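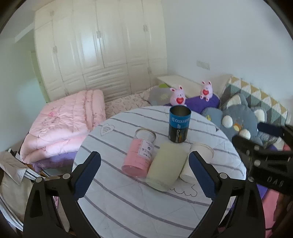 Nilora hand grippers, pair – 2 stars

Bought the pair for pick-and-place practice at home, cups and tubes and the like. Had them 14 days before the trouble. Posting now as Choi still have them on offer and I've seen people asking.

Good bits first. Light. Pads on the fingers grip well, even on a smooth tube. Paper cup fine too if you go gently.

Now the fault. The left one sticks shut. You let go of the trigger and the fingers stay put, then spring open a second or so later. First time it crushed a paper cup, no harm done. Third time it had the skin between my thumb and finger in the linkage. Small blood blister, a lot of swearing. No guard over the arms at all, so keep kids well away.

Took the screws out, cleaned it, put it back. Fine for 33 grips (yes I counted, I was cross) then stuck agian. Right one has never done it.

Wrote to the shop. Su-chen Kwan answered same evening, very polite, said it sounded like a weak return spring and is sending one. Why not a whole new unit?? Still waiting.

Wouldn't put it on a robot arm until thats sorted. Will update when the spring comes.

Grigore Tudose

Recent reviews
Usetar bench clamp
Jadlow wrist mount, long term
Choi spare finger pads

Contact us | Copyright Jadlow Reviews | Back to top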